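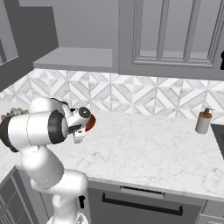 *Counter station, simulated kitchen: arm over the worktop, soap pump and sink to the right.*

# Kitchen Chore Readiness and Safety Checklist

Site: Irnivari test kitchen (simulation build 793)
Date of review: Mar 5, 2021
Task under review: clear one dish from the counter to the sink
Marks used: OK / Fix / Open

Anyone running the Fullura task set should go through this before a batch and add comments under the item, not at the bottom. Long comments are welcome. I love reading them!

## 1. Counter and reach

- [x] **Arm can get over the counter without touching the front edge.** OK. The lower link has decent room in all the starting poses we use.
- [x] **Wall clearance behind the counter.** OK with a note. The gripper points toward the backsplash in the start pose, so any forward overshoot goes straight at the tile. Speed limit near the wall stays on.
- [ ] **Soap dispenser clear of the path to the sink.** Fix. It stands on the right side of the counter, on the same side as the basin, and a low sideways carry will clip it. A person lifts a plate over the soap without thinking. Our planner has to be told the pump nozzle is there, and the collision shape we had was only the cylinder. The nozzle needs its own shape.
- [x] **Sink rim modeled as a real drop.** OK. The old build treated the basin as a dark patch on a flat counter, which gave us some very confident and very wrong placements.

## 2. Grasping

- [ ] **Target dish recognized when the gripper hides part of it.** Open. From this viewpoint you get a curved orange-brown rim and not much else. Bowl or plate? I would guess bowl, but the grasp is different for each, so a guess isn't good enough. Add a second view before the hand comes in.
- [x] **Fingers open wide enough for a rim pinch.** OK on the 3 dish models in the set.
- [ ] **Grip force limit set for ceramic.** Open. Simulated dishes don't chip, so the batch will happily pass a squeeze that would ruin a real one. Dravemmont sent a force table in May and it has never been loaded. Please load it!
- [ ] **Slip check after lift.** Fix. The check runs once, right after the lift. It should run during the carry too, especially past the soap.

## 3. Clutter and look-alikes

- [ ] **Unknown objects left alone.** Open. There is something brown and gray with a bumpy surface at the far left, behind the wrist housing, and I can't tell from this view if it's a basket or food. The machine shouldn't act as if it can either. Rule for now: no label, no touch, and keep the elbow out of that corner.
- [x] **Veining in the marble not read as objects.** OK. This one used to be terrible and I'm thrilled to check it off.
- [x] **Backsplash pattern doesn't upset the depth estimate.** OK. Diamonds and chevrons across the whole wall are a tough test, so leave the pattern in.

## 4. Cabinets and drawers

- [x] **Drawer closed before counter work starts.** OK.
- [ ] **Long bar handle marked as a snag point.** Fix. It sits right under the work area, and a finger coming back low could hook it. Raise the return path.
- [x] **Upper cabinet and open shelf in the collision map.** OK. Glass-fronted door at upper left is in there as solid, which is how we want it.

## 5. Stopping

- [x] **Stop command honored in mid-carry.** OK, tested in all 20 runs.
- [ ] **Safe behavior after a stop with a dish in the hand.** Open. It holds position, fine in simulation. On a real counter I'd want it to lower the dish to the nearest clear spot – and then we're back to knowing what "clear" means.
- [ ] **Person enters the area.** Not tested. There are no people in this build. Do not carry any result from this sheet over to a shared kitchen.

## Reviewer comments

So, can it do the dishes yet? Part of the job, in a kitchen that never gets greasy. I'm still excited, because reaching across a counter and picking a rim out of the background used to eat our whole week, and now we get to argue about soap pumps. Wiping, rinsing and wet plates are a different sheet (see Snorradóttir, kitchen series, sheet 3).

Next review after the nozzle shape and the force table are in. Rerun sections 1 and 2 in full, and section 5 if the carry speed changes.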